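Semari Bimanual
Control and planning software for paired tabletop arms

Mostlow > Software > Semari > Bimanual

Semari Bimanual runs two small arms from one motion plan. It is meant for benches where both arms are fixed to the same rail and share a work area, so that each arm is often inside the space the other one needs. The planner treats the pair as a single machine with one clock, and a stop on either arm stops both.

The software installs on an ordinary Linux PC and talks to the servo chains over USB. No separate controller box is needed. Arms on the Meinecke servo bus are found at start-up, and other makes can be added with a joint description file and a short driver.

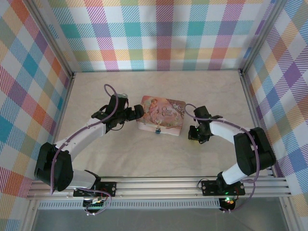

Set-up begins with the rail. Enter the distance between the base plates, run the calibration routine and let each arm touch the reference points in turn. The result is saved with the bench profile and loaded the next time the software starts. If a base plate is unbolted, calibrate again before running any saved motion.

Planning

Paths are worked out for both arms together and checked against each other along the whole length, including elbows and wrist housings. Cable loops can be entered as soft volumes. The planner will keep clear of these where it can and shows a warning where it can't. Walls, posts and other fixed parts of an enclosure go in as flat panels and need only be entered once.

Grasps from opposite sides are planned as a pair. You can ask for both grippers to arrive together, or have one hold while the other moves. Closing force is set per gripper, and the approach speed over the last part of the path has its own limit. 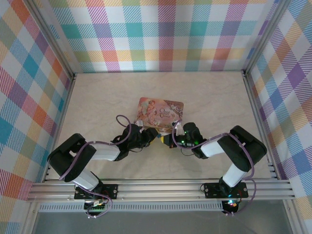 Perception

Semari takes up to four camera streams: two fixed and two at the wrists. Streams are stamped against the servo clock and can be played back beside the joint positions. The object finder works on outline and surface pattern together, so a printed box or cover can be followed when part of it is hidden by a gripper. Patterned backgrounds are learned from a short recording of the bench with nothing in the work area.

The wrist view has its own exposure setting. At close range the finder relies more on edges and less on print, and pale glossy floors may need the glare mask switched on. The mask is found under Cameras, Advanced. 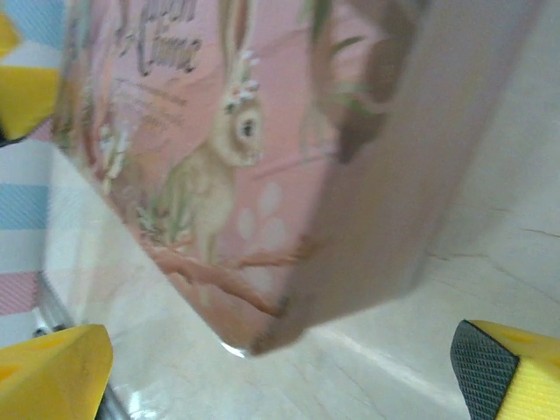
Wrist camera view: hare illustration on a pink cover, yellow gripper fingers in the lower corners.

Recording and playback

Motions can be taught by hand, by leader arms or from a script. Each recording holds joint positions, gripper state and every active camera stream. Recordings are trimmed in the timeline window and exported as plain folders of video and CSV files. The Python interface covers everything in the desktop program except calibration.

What is supplied

Semari Bimanual licence, one bench
Desktop program and Python library
Meinecke bus driver
Three sample bench profiles
Printed calibration sheet, A4

Not supplied: arms, cameras, rail, PC.

Version notes

Release of March 25, 2022. Adds the glare mask and soft volumes for cables. Fixes a fault where the second wrist stream dropped out after the PC woke from sleep. Bench profiles from earlier releases open without changes. Those made before November need the gripper limits entered again.

Licences and support

Licences are sold per bench and do not expire. Updates are free for two years. Support is by email from our office in Rekevholm; please attach the bench profile and the latest log folder.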